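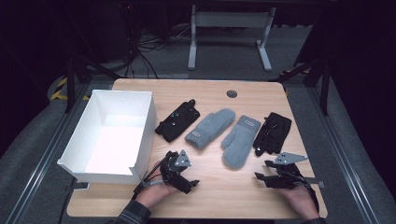 Knitting bench notebook, April, Sunday
Gauge and felting, Hekis yarn, second round

Started a bit after nine with coffee and the leftover swatches from last time. Goal for today: find out how much the Hekis gray shrinks when it's felted on purpose, and whether the Bakke blend can be pushed to the same density so the two can go in one pattern. I've been looking forward to this all week!

Swatches are all cast on the same way, long-tail, 30 stitches, 40 rows, garter edge of four. Washed once in the sink and dried flat before measuring, so the "before" numbers are honest ones. Emrys wants them blocked with pins too. I'm leaving that out this time, pins stretch the corners and then I'm measuring my own thumbs.

Hekis, size 6 needles: 57 rows to the eight inches before felting. Very even. It has a lovely spring to it, you can squash a swatch in your fist and it comes right back.

Hekis, size 8 needles: looser, drapey, a little fuzzy already at the edges. Would make a terrible mitten and a fantastic scarf.

Bakke, size 6: splits if you look at it wrong. I tinked back two rows and still found a half-caught stitch at the end. Color is gorgeous though, sort of oatmeal with a green fleck that only shows by the window.

Felting, hot cycle, two old towels in with them for friction, 1 tbsp of the plain soap:

First pass, Hekis 6: barely moved widthwise, but the rows pulled in a lot. I always forget that length goes first.
First pass, Bakke 6: almost nothing. Stitches still perfectly readable.
Second pass, Hekis 6: there it is! Dense, soft, stands up by itself, stitch definition gone except right at the garter edge. Stopping here.
Second pass, Bakke 6: starting to bloom. Needs a third at least.
Third pass, Bakke only: better. Still patchy in the middle. I think the blend has something superwash in it, whatever the label says. Chaimae, can you ask Doson when you order? They sold us the cones.

So the two don't match at the same needle size. Idea for next time: Bakke on 8s, Hekis on 6s, same stitch count, and give Bakke a head start of one full pass.

Yardage. A full-size mitten pair in the Hekis will need some 300 yards if it's going to be felted, counting the long cuff. There are 504 yards left on the cone by weight (weighed it twice, got the same answer, very pleased). One pair plus swatches, then, not two. The Prado cone is the full 1,000 but it's laceweight and would have to be held triple. Maybe worth it? I want to try it held triple just to see what happens to the color.

Thumb gusset: increased every third row on the sample and it puckers. Every fourth lies flatter. Going with fourth, and picking up one extra stitch on each side of the gap to close the hole.

Emrys came by at lunch and felted a scrap by hand in the sink with a washboard, and it's the nicest piece of the lot. Annoying and wonderful. Much finer surface than the machine gives, and he could stop at exactly the right moment. Took him 25 minutes for a piece the size of a coaster.

To do
Bakke on 8s, three swatches
Hand-felt one Hekis swatch, write down the time
Prado held triple, just a small one
More stitch markers, the blue ones keep popping open
Chaimae has the size 7 circulars, get them back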